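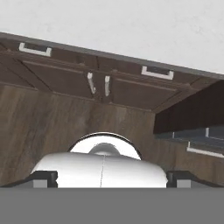
Kolletside is a student robotics project in which teams teach a simulated robot arm to work in a kitchen. It runs as a semester-long class with a club attached, and the two overlap so much that most of us stopped keeping track of which one we were in. I joined as a student, stayed on as a helper, and I'm now the person who keeps this article up to date, so forgive the first person - the wiki has always been loose about that.

Background

The class was started by Traian Olteanu, who had been teaching an introductory programming course and wanted something for people who'd finished it and were itching to make a thing move. The first version had no kitchen at all, just an arm and a gray floor with blocks on it. Blocks got boring fast! The kitchens came the year after, and enrollment went up enough that we had to get a second room.

Everything happens in simulation. The upside is that you can crash an arm into a cupboard 221 times in one evening (my personal count, from the log, in my first month) and the only thing that suffers is your mood. The downside is that simulated cupboards can be very strange, and you spend a lot of time working out if the bug is yours or the kitchen's.

Pravel

Pravel is the set of kitchens. Each one is put together from a layout and a finish, so the same arrangement of cabinets might turn up in dark wood with white handles one day and something much paler the next. Students complain about this every year. A program that found every handle perfectly in one finish will happily reach for a patch of wood grain in another, and that's more or less the whole lesson of the first half of the class.

Handles deserve their own paragraph, because they eat so much of everybody's time. A horizontal pull and a vertical pull want the gripper turned differently, and some kitchens mix both in a single row of upper cabinets. Two vertical ones side by side at a seam are the worst of the lot for beginners. Your fingers go for the left door, your code thinks it's the right door, and then you sit there at 11 p.m. wondering why nothing opens. My advice is to print out which handle you've picked before you move anything. Traian's advice is to draw it on paper first, and I've come around to that too.

Upper cabinets are also harder than drawers, at least for most teams. The arm has to reach up, the camera view tilts along with it, and a straight row of doors ends up running downhill across your screen. You get used to it after a couple of weeks (or you write a little script that levels the picture, which is what my team did, and which broke constantly).

Escobedo

Escobedo is the end-of-class challenge, named after the street the old building was on. Teams have up to 4 members. Each team hands in one program, and it gets 500 attempts spread over kitchens the team has never seen. The tasks are plain ones like opening a door, closing a drawer or putting a cup on a shelf. Scoring is by finished tasks, with a small penalty for hitting the cabinets hard.

There are two rounds. The first is an open practice round, where everyone can watch everyone else's runs, and it's easily the best night of the class - people bring food, and whole rows of students groan together when a finger slides off a handle. The final round is run overnight and the results go up in the morning.

Flivley

Flivley is the club side. It meets in the same room after class and is open to anyone, including people who have never written a line of code. Members build new kitchens for Pravel, fix old ones, and keep the list of known problems (drawers that stick, doors that swing through walls, that sort of thing). The club also lends out laptops during August, when a few of us get together to prepare for the fall class.

See also

Pravel kitchen list
Escobedo rules and scoring
Flivley laptop sign-up
Known problems with handles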